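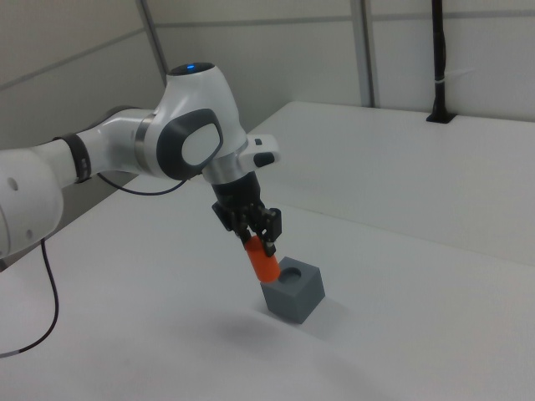 Home | Projects | Minutes | Safety | Contacts

Stekard bench group
Minutes, October meeting
Present: Marit Strand, Valentin Tanner, Åsmund Rustad, Njål Strömberg (me, taking notes again)
Sent regrets: Ragnvald Rønning, who is out at Flamusside

1. Last month's minutes
Approved. Åsmund wants it on record that he did return the torque driver. Fine, it's on record!

2. The jam on the peg job
This took up most of the meeting, so I'll try to get it all down. The arm was putting the orange peg into the gray block, same as it has all month, and on run 260 the peg came down on the rim of the hole and the arm just kept pushing. It should have backed off at 30 newtons. It didn't, and the block skidded over the table with the peg wedged crooked in it. Valentin hit the stop button. No one was hurt, but Marit had been leaning in with a pencil a minute earlier to mark where the block sits, and she was (rightly, I think) pretty cross about it.

Valentin had been through the log before we met. The force limit was missing from the settings the arm was running. He had loaded the Sundqvist update at lunch, and it put the limit back to the factory value without a word of warning. We all agreed a message on the screen would have been nice.

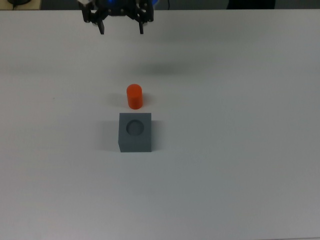 Marit asked why the peg missed in the first place, which is a fair question and I'm afraid we only have half an answer. Åsmund measured the fingers afterward and found the grip center off by 3 millimeters. He blames a bracket screw on the gripper that he could turn by hand. I said it could just as well be the block creeping a little every time the peg goes in, seeing as it only sits there on the table. We went back and forth on this for quite a while and did not settle it, so we're going to test both.
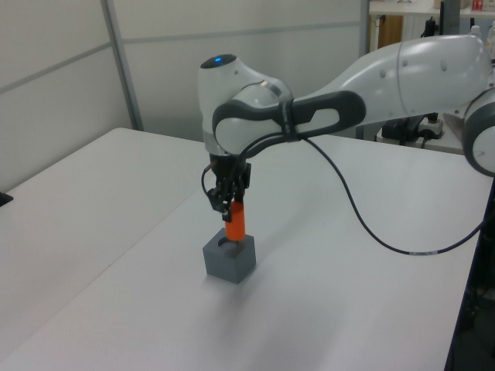

3. What we decided
- No hands over the table while the arm has power, pencils included. Marit will write this up for the door.
- Valentin checks the force limit after every update and signs the sheet. If the sheet isn't signed, we don't run.
- Åsmund puts thread lock on the gripper screws and checks the grip center again.
- I'm to ask Ragnvald if Elham can make us a stop to hold the block in place. Marit would like it before the long run of 2000 cycles. So would I.
- The long run waits until all of this is done. Valentin argued for starting overnight with the speed turned down, and he was outvoted, but he took it well.

4. The cable
Short one. Åsmund thinks the black cable on the arm hangs too low when the wrist turns and could catch on something. We'll clip it up higher and see if it still has enough slack at full reach.

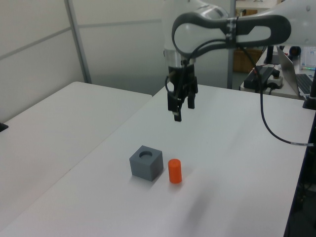 Item 4: gripper above the table with the block and peg, cable trailing to the edge of the table.

5. Anything else
Marit asked for the incident form to go in before she leaves for the day, so I'm doing that straight after these notes. Valentin will write to Sundqvist about the update and copy all of us. Next meeting is at 9:30, same room, and Ragnvald should be back for it.

Notes by Njål Strömberg. Corrections to me, please, and be kind.

© Stekard | Contact the bench group | Back to top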